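Section 4. Laying out the Hetus bench and running the gear task
Set-up guide for the shared workshop build, written by Přemysl Ďurica

By now both arms should be bolted down and answering to the Banus controller. If they are, congratulations, the heavy lifting is over! This section covers the cloth, the fingers, the cables and your first proper go at the gears.

4.1 Cloth and parts

1. Spread the dark cloth over the whole table and smooth it from the middle outward. A few soft creases are fine. A ridge tall enough to catch a gear tooth is not.

2. Set out the plate and the spur gears within reach of the gripper you plan to use. Leave them a little scattered - a gear overlapping the plate makes a great practice grab.

3. Open both fingers fully and bring the gripper down slowly, stopping well short of the metal. 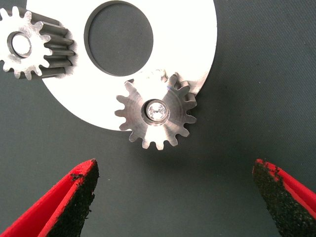

4. Choose a gear that is lying flat for your first attempt. One that leans or rests on its side needs a different approach angle, and you'll enjoy working that out much more once the easy ones are going well.

5. Close the fingers at the lowest speed Banus allows. Watch the teeth as the pads meet them. If the gear spins away from you, open up, move the gripper a touch toward the center of the gear and try again.

Note: The gritty black pads are my favorite part of this build. They hold small metal pieces beautifully, but they do shed crumbs. Brush the cloth and the pads after every 30 grabs, and replace a pad once its edge gets ragged enough to change how a part sits.

4.2 Cables and floor

Please do this before you turn the speed up. I know it's the dull bit! I skipped it on the Prisov build in January and spent a whole evening hunting for a plug that an arm had tugged halfway out.

1. Switch off power at the wall.

2. Follow every cable from the arm back to where it plugs in, including the runs under the table. Get right down on the floor with a flashlight.

3. Leave enough slack for the arm's full reach, then push any leftover loops away from the table legs and from anywhere you might put your feet.

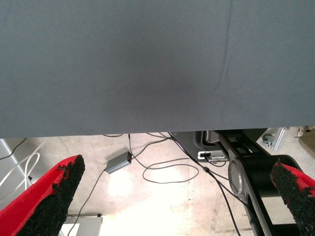
4. Tug each connector gently. It should sit firm, with no strain on it when the arm is at its farthest point.

5. Switch the power back on and jog each joint through its range, one at a time, with a hand on the stop button.

CAUTION: Never reach under the table while the arms are powered. An arm that has been sitting still can start moving again when the controller reconnects.

4.3 Lifting the plate

Picking up the plate is where it starts to feel like real assembly work, and I still grin when it goes right.

1. Park the arm you aren't using on its own side, gripper clear of the cloth.

2. Bring the other arm in over the plate and grip it near the rim. Keep the lift low for now, just enough to clear the cloth.
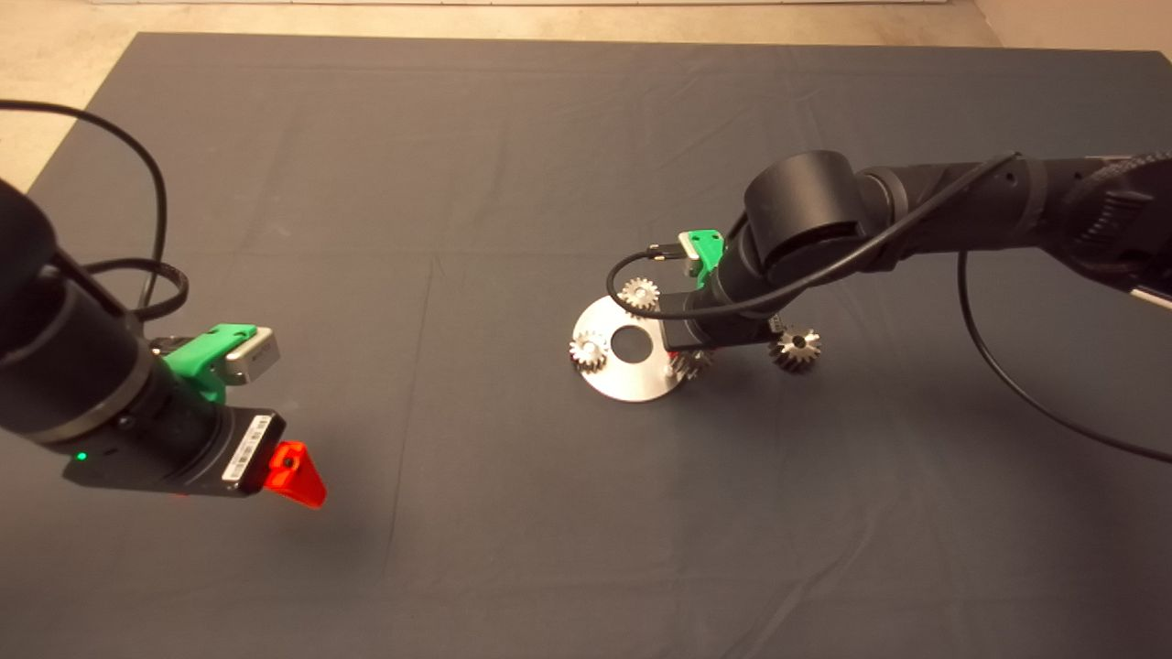 3. Hold for 2 seconds and check for slipping. A slight tilt is nothing to worry about at this stage.

4. Lower it gently and open the fingers. Wait until the plate is fully at rest before you back the arm away.

5. Save the position in Banus under a name you'll recognize later. Mine are all called "plate" with a number, and I regret it daily.

Note: If you have the Mackay fingertips, check the screw in each one before a long session. The log on my set runs up to 600 lifts between tightenings, but a new print can work loose much sooner.

Once the plate goes up and down cleanly from a few different starting spots, move on to Section 5 and the two-arm handover.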